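Dustbridge Toy Library Forum > Play kitchens and pretend food > Doughnut or bagel??

Started by marwa_n
3 pages, sticky removed by moderator

marwa_n
Posts: 78
Right, I need the play food people on this one! I've been sorting out the breakfast box for the Tinddale sessions (the one with the eggs and the plates, not the picnic one, the picnic one is fine and I'm leaving it well alone) and I've got to the point of writing the label for the lid. And I'm stuck on one item. It's a ring. Pale bready colour with bright orange stripes going round it on the slant, a bit lumpy, little dark hole in the middle. I wrote DOUGHNUT without thinking. Then I had a proper look and now I can't stop seeing a bagel.

I love it, by the way. It's my favourite thing in the whole box. But what IS it?
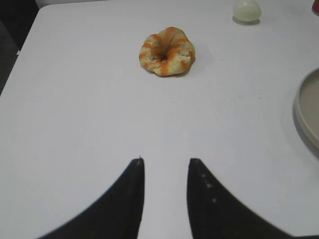

The mystery ring, plus the green egg and a bit of plate

Please vote. The label maker is out on the table and I've got until the March changeover.
Marwa Naciri, Tinddale branch

teapot_tyrant
Posts: 966
Doughnut. Orange icing, drizzled on by somebody in a hurry. Next!

kas_stoj
Posts: 48
Oh this is great, I've got strong feelings. Bagel! Look at the hole. It's tiny and it sort of puckers in on itself, and that is what a bagel does when the dough has puffed up and nearly closed over. A shop doughnut has a good clear hole you could hang it on a hook by. Also the darker flecks near the middle, on the pale bits. Seeds!

teapot_tyrant
Sprinkles.

kas_stoj
Dark sprinkles only round the hole? Who is decorating these?

teapot_tyrant
Me, if you've ever seen my fairy cakes.

lampshade_lou
Posts: 3
Hello, new here, we joined the library for my grandson and I've been reading all the old threads with a cup of tea. I thought cheese. A cheese bagel, where the cheese has melted in streaks. There used to be a bakery near us that did them and they were exactly that sort of colour. He would call it a doughnut whatever you put on the label, he calls onion rings doughnuts.

marwa_n
Welcome Lou! Cheese bagel is a marvellous shout. I hadn't thought of cheese at all and now I'm hungry.

pegbag
Posts: 48
Might be worth asking where the box came from? If it was one of the old Indeck breakfast sets then there should be a card with drawings of everything on it. We had one at the Bošković Hall group and the card lived in the bottom under the tray. Ours was missing half the fruit by the time I took it over but the card was still good.

marwa_n
No card, sadly. It's a mixture. Bits of at least two sets and a few things that got handed in over the counter in carrier bags. I did look for a maker's name on the ring and didn't find one.

pegbag
Then you get to decide! Lucky you. I'd go by what it gets used for. If they put it on a plate next to the egg, it's breakfast and therefore a bagel. If it turns up at the tea party it's a doughnut.

teapot_tyrant
I've had a doughnut next to an egg. It was a hotel.

kas_stoj
Can we talk about the egg though? I think it's lovely. That minty colour! Is it an egg? It's got the shape for it but I wondered about a grape, or one of those jelly sweets.

marwa_n
I've got it down as EGG (GREEN) and I'm not reopening that, I had enough of it in the kitchen at home. It looks different every time you look at it anyway, minty one minute and nearly off-white the next depending on the light and where you're sitting. The children are very happy with it as an egg. One little girl told me it was a duck's, and she's quite right that duck eggs can come out greenish, so I was thrilled.

lampshade_lou
My aunt kept ducks and they were just that sort of pale green. I'm with the little girl.

kas_stoj
Fine, duck egg, I give in gladly. But I'm not budging on the bagel.

marwa_n
Now look at the stripes in this one. You get the swirl across the top, and the flecks near the centre that Kas is so excited about. I do think the orange looks more as if it's twisted through the dough here than poured over the top, which would be one to the bagel side... see what you think.
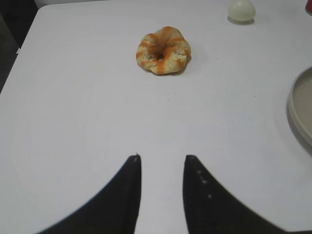 Page 2: Doughnut or bagel??

kas_stoj
Posts: 48
YES. Marbled! You marble a dough by twisting two colours together before you shape it. I make bread most weekends and I've done this with turmeric in one half and plain in the other, and you get streaks that go round and round like that, fat in one place and thin in another. Icing sits on top and has an edge. I can't see an edge anywhere on it.

teapot_tyrant
All right, that's annoyingly good. But I'd point out a twisted doughnut is also a thing. A cruller! Has anyone said cruller?

pegbag
Nobody under five is going to ask for a cruller.

teapot_tyrant
They would if it was on the label.

sixpenny
Posts: 78
Can I be the awkward one? I don't think it should say either. We changed all our lids over to pictures a while ago and it was the best thing we ever did, because the parents stopped arguing about what was missing and the children could pack away on their own. A drawing of a stripy ring. Done. You tip it all out, match it to the lid, put it back.

marwa_n
I do like picture lids, and I've seen yours and they're beautiful! But I can't draw, and we need words on the checking list at the desk whatever happens. The desk list is what people sign against. If it says "stripy ring" someone's going to bring back a hoopla.

sixpenny
Ha, fair. I'd happily draw you one if you post me a photo of the full box laid out. I've got the good pens.

marwa_n
Would you?? I'd be so pleased. I'll lay it all out properly. The white table is brilliant for it, by the way, everything shows up and you can spot a small thing from across the room. I used to sort on the patterned rug and lost things for whole terms.

lampshade_lou
What do you clean them with? I never know with play food. Ours at home goes in the washing-up bowl but some of it comes out tacky.

pegbag
Depends what it's made of. Anything hard goes in warm soapy water here, quick rinse, then out on a tea towel. Anything soft I only wipe, with a cloth that's barely damp, and I leave it overnight before it goes back in a lidded box. Wooden bits never get soaked. If in doubt I wipe. The old Indeck plates were fine in the bowl but the transfers came off the cups, so watch out for those.

kas_stoj
Seconding the tea towel. And turn the rings over halfway, things with holes hold on to water.

teapot_tyrant
I'd like to disagree with the overnight thing. I put the lids on after an hour in a warm room and I've never had a problem.

pegbag
You've got a boiler cupboard. I've got Bošković Hall, where the windows drip.

teapot_tyrant
Accepted.

lampshade_lou
Thank you all, that's really useful. Do you borrow plates with the food or are they separate? I'd love to get a plate like that one with the raised rim. Things stay on it when he's carrying it to the table, and he does like to carry it to the table.

marwa_n
Plates are in the breakfast box! That one's a smashing little plate, just a plain round one. The rim does make a difference when they're at the waitering stage. If you come in and ask for breakfast at the Tinddale desk you'll get food and plates together, and there's a separate box of pans if he's a cook as well.

lampshade_lou
He is very much a cook. Soup mostly. Everything goes in the soup.

kas_stoj
Even the bagel?

lampshade_lou
Especially the doughnut, dear.

teapot_tyrant
Lou has come over to my side!! Marwa, please record that.

marwa_n
I've been keeping score on the back of an envelope. Doughnut has Teapot, and Lou on behalf of the soup. Bagel has Kas, and Lou on behalf of herself. Pegbag says it depends on the time of day and Sixpenny says draw it.

sixpenny
Still say draw it.

kas_stoj
Could I suggest how I'd use it, since we've got this far? I ran a bakery morning at our group (Kastriot Stojanovska, I do the early slot, some of you will know me from the flour incident) and we put out a few bready things with a plate each and a paper bag for every child. No names on anything. They ran the shop and told the grown-ups what we were buying. I paid a button for a ring very like yours and was told it was "a carrot one". So there's your orange.

marwa_n
A CARROT one! Oh that's perfect. Why didn't any of us think of carrot?

teapot_tyrant
Carrot doughnut. I'd eat it.

pegbag
Love the paper bags. Did they fold the tops over? Ours won't let you leave the shop until the top's folded over.

kas_stoj
Twice over, and then you have to say thank you to the till.

marwa_n
I'm pinching this for the changeover session, paper bags and all. Buttons I have by the jarful. And I've made the label. It says BAGEL / DOUGHNUT (STRIPY, ORANGE) and it only just fits across the lid in the small letters. Next up is the picnic box, I know what I said, but someone's just handed in a pie with no lid and I want to see if ours fits it.

teapot_tyrant
Is it a pie or a quiche?

marwa_n
Don't you dare. New thread.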